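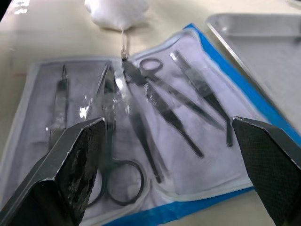 6. Repacking the Plavo Practice Kit

The Plavo kit left the Dudex packing room looking very tidy, and it will probably never look that way again. Repacking is still worth learning. Instruments go together in the clear pouch with the scalpel handle to one side and a set of ring handles at the bottom, as they are on the blue-bordered wrap in Fig. 1. A few wrinkles in the film are normal. The kit is for classroom practice only, whatever your more confident students may tell you.

6.1 Sorting the instruments

1. Lay everything in the steel tray, all pointing the same way.
2. Close the scissors. Open scissors and thin film do not get along.
3. Spread out the white sheet in front of the tray and smooth it. It will not stay smooth. Carry on.

CAUTION: Practice tips are still sharp enough to ruin an afternoon. Pick instruments up by the handles.

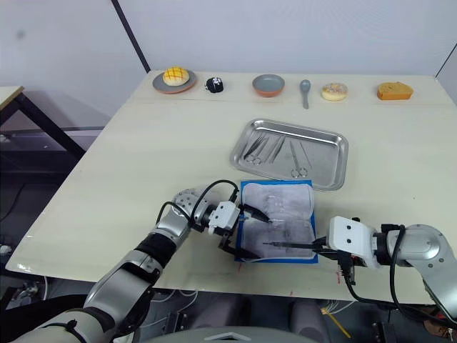 Fig. 2. Instruments sorted in the tray, sheet spread in front.

6.2 Filling the pouch

4. Slide the instruments in with the rings last.
5. Press the air out with the flat of your hand, starting at the closed end.
6. Check the instruments against the card in the lid. If the card is missing, see Section 2, which will tell you to order another card.

NOTE: Allow 90 seconds for filling. Beginners may take longer and sigh more.
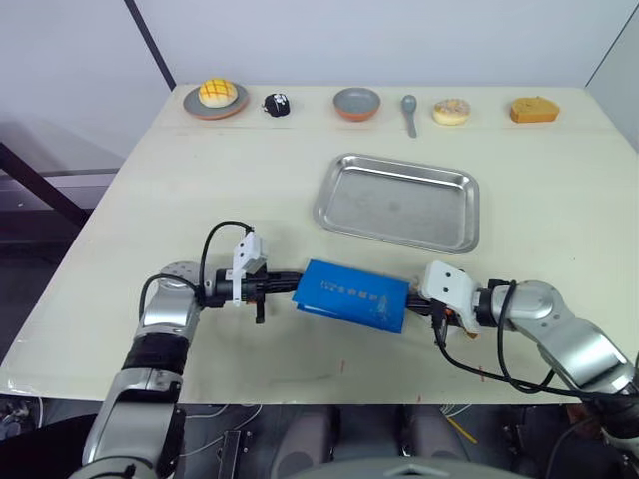
Can I reuse a pouch after it has been opened?
Up to 3 times for practice, provided the film has no holes. After that, throw it out and take a new one.

6.3 Clearing the work surface

7. Empty the tray before you wipe it, including the corners, where crumbs of old tape like to retire.
8. Keep the blue pouch within reach of the tray until the kit is signed back in. 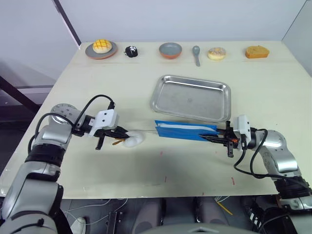
Fig. 4. Steel tray with the blue pouch in front.

9. Write your initials on the kit label. Legible ones, please. Gertraud Pichler in Kit Returns has to read them.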